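How to read a farm carbon offer before you sign it

Benvinda Godinho, updated 2022-08-24

Every spring somebody in a clean pickup turns up at the co-op with a folder about soil carbon. I have read a fair number of those folders. Some of the deals inside are decent. Plenty are not, and you can usually tell which by going through the paperwork in the order below, with a pencil, before the second cup of coffee.

Step 1. Find the buyer.
The company talking to you is often a middleman. Look for the name of whoever ends up owning the credits. If the contract says "or its assigns" and leaves it there, write down the question and ask it in an email, so the answer comes back in writing.

Step 2. Check the baseline year.
Credits are paid on change from a starting point. If you quit plowing in 2011, as Belmiro Loureiro did on his place outside Arberg, a baseline set last year gives you nothing for all that work. His neighbor, who tilled right up to signing, got paid. I think that's backwards, but it's how many of these programs are written.

Step 3. Look at how the carbon gets measured.
There are two common ways: soil cores sent to a lab, or a computer model fed with your field records. Models are cheap and salesmen love them. Ask how many cores back up the model on soils like yours, and how deep they go. Ask who pays for sampling if you dispute the result. The Bulley contract I read last November charged the farmer 485 dollars per field for a retest, win or lose.
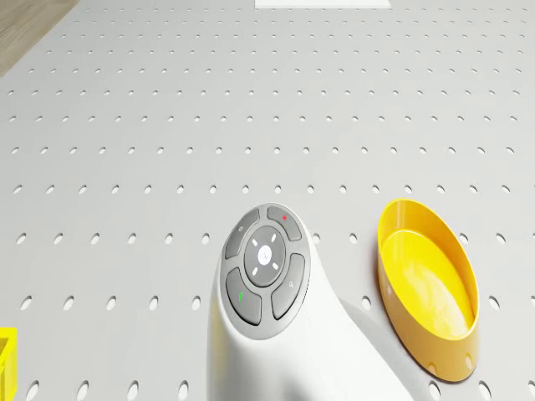

Perforated tabletop, with part of a white robot arm in front.

Step 4. Do the arithmetic yourself.
Take the payment per ton, multiply by the tons they expect per acre, then multiply by your enrolled acres. Now subtract:
– enrollment and verification fees
– seed for any cover crop they require
– extra passes, fuel and spray
– your own hours keeping records

Leonie Pfeiffer ran this on 599 acres and came out behind in the first two years, even using the company's own yield numbers. She signed anyway, for the cover crop money, and she knew what she was doing. That's fine. Signing because the brochure had a nice chart in it is a different matter.

Step 5. Read the permanence clause twice.
This is where the trouble usually sits. Look for how long you must keep the practice going after the last check. Then look for what happens in a drought, or if you sell, or if a landlord takes the ground back. "Reversal" is the word to search for. If a reversal means repaying everything, price that in. 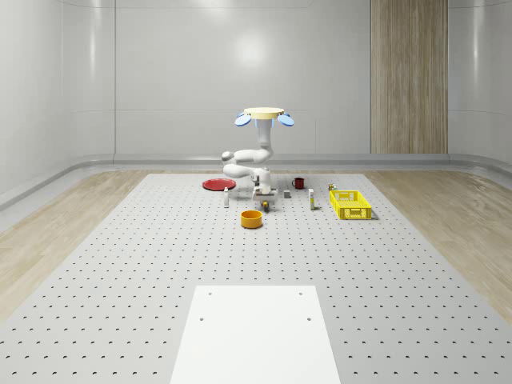 White robot arm at the far end of a worktable with household objects.

Step 6. Ask what else you are giving up.
Some contracts claim all environmental payments on the enrolled land, including ones that don't exist yet. Others take your yield data and let the company sell it. Strike what you can't live with and send it back. Wosto dropped its data clause for Oanh Vương after one phone call, so it can't have mattered to them much.

Step 7. Pay a lawyer.
Budget 1000 dollars and find one who has seen a farm lease before. If the company gives you a deadline too short for that, let it pass.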